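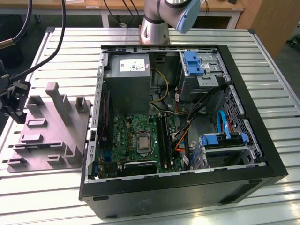

Can the Kivis fingers get hold of a memory module without us adding a compliant wrist?

With the narrow tips, most of the time. The wide tips hit the neighboring slot before they close.

Notebook, 7/9/25

Gripper comparison on the PC teardown cell, day two. Steretti against Kivis, same fixture plate, same tower on its side. Controller is still the Sasden unit from May, firmware left alone so the numbers line up with the old ones.

Steretti: strong, slow to open, fingers too thick between the memory slots. Fine on the drive bracket. On cables it pinches whatever is nearest, so I stopped trying after the second snag and went back to rigid parts.

Kivis: lighter, 2 fingers, and the force setting finally means something. At 300 it let a module slide in the grip. At 400 it held and left no marks on the board edge. Leaving it at 400 for now.

Fixed camera: exposure set to 2740 and locked. Auto kept hunting when the arm moved over the heat spreader. Black parts inside the case come out dark at this setting but the slot edges are still good enough to find.

Sequeira driver dropped its connection twice while switching tools. Restarting the node fixes it. Swapped the network cable, no change, so probably software. Log saved with the run.

Re-zero the arm after every tool change. I skipped it once and the next approach came in low over the graphics card. Stopped it by hand.

Still to do: shorter approach path past the power supply, drive latch with the Kivis, and new pads for the Steretti if the printer is free. Don't move the fixture plate, offsets are not written down anywhere else yet.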